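Unit 6 handout: Humanoid robots in a clinical supply task
Notes to accompany the demonstration visit to the Plallen workshop, May
Prepared by Trinidad Farías

6.1 Purpose of the visit

Unit 5 dealt with fixed arms working in a fenced cell, where every part arrives in a known place. The visit covers the opposite case: a legged humanoid working at ordinary ward furniture that was never designed for it. The host is Damián Espinoza, who runs the supply handling project at Plallen. The demonstration begins at 10.20 and the group should be signed in before then.

Read section 6.2 beforehand. The written exercise in 6.6 assumes it.

6.2 The task

The task set is called drawer and jar. It has four stages.

Stage 1. Approach. The robot takes up a standing position within arm's reach of a medical cart.
Stage 2. Drawer. One hand takes hold of the front of the bottom drawer and pulls it open.
Stage 3. Retrieval. A named item is taken out of the drawer, or a container is picked up from the cart top.
Stage 4. Handover or return. The item is passed to a person or put back, and the drawer is closed.

Stage 2 is harder than it sounds. A low drawer obliges the robot to reach down and forward, which moves its centre of mass towards its toes. The pulling force then acts through the feet. If the drawer sticks, the force rises sharply and the balance controller has to respond before the fingers slip. Espinoza's team allows the pull to be slow for this reason.

Stage 3 is mainly a question of sight. Sealed packets reflect light, clear tubing has almost no visible edge, and the robot's own shadow falls on whatever it leans over. A threshold that works on an empty drawer under even lighting will often fail once the arms are in position.

6.3 Camera positions

Two viewpoints matter for this unit. The head view shows the cart and the reach together and is used to plan the approach. The wrist view is close to the hand and moves with it, so it is useful at the moment of contact, but it is easily filled by the robot's own parts.

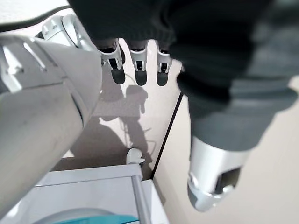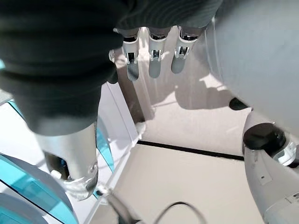

Wrist views, both with the fingers pointing down over the floor. Note how much of each is taken up by the robot and by the knitted covering.
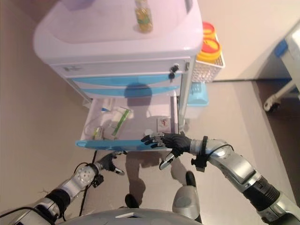
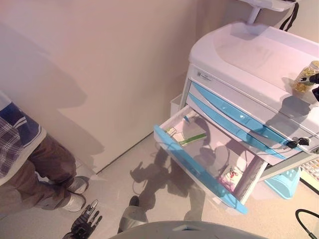

Head views with the bottom drawer open. In the first, one hand is on the blue handle; in the second, a gripper holds the jar at the corner of the cart top.

Why does the robot need wrist cameras if it already has one at the head?

The head camera loses sight of the contact point whenever a hand or forearm comes between it and the object. A wrist camera keeps a short, fairly constant distance to the fingers, so small errors in alignment can be seen and corrected. It gives little idea of where the hand is in the room, and the two views are therefore used together.

6.4 Coverings and cables

Fabric over a hand or forearm keeps dust out of the joints and softens accidental contact. It also adds drag, can catch on a handle, and changes the outline that a vision system has learned to ignore. Any software that masks out the robot's own body has to be retrained or adjusted when a covering is changed.

Loose cable on the floor should be treated as an obstacle in the planning model. Leandro Benítez will cover foot placement in Unit 7.

6.5 Figures from the host

The following were supplied by Plallen for use in the exercise. They refer to the drawer and jar task as run over one term.

Attempts planned: 3,000
Attempts logged: 2,557
Attempts including stage 3: 1,189
Time limit per attempt, in seconds: 20

An attempt stopped by the operator is logged but does not count as a failure of the controller. Students in earlier years mixed these up, and the resulting percentages were wrong throughout.

6.6 Exercise

Write two pages on one stage of the task. State what is sensed, which camera supplies it, and what the robot should do when that view is blocked. Include one calculation using the figures in 6.5 and show the working – a bare percentage earns no marks.

Drafts go to Danang Wijaya, final versions to Octavio Gaete. Sketches may be done by hand if they are legible.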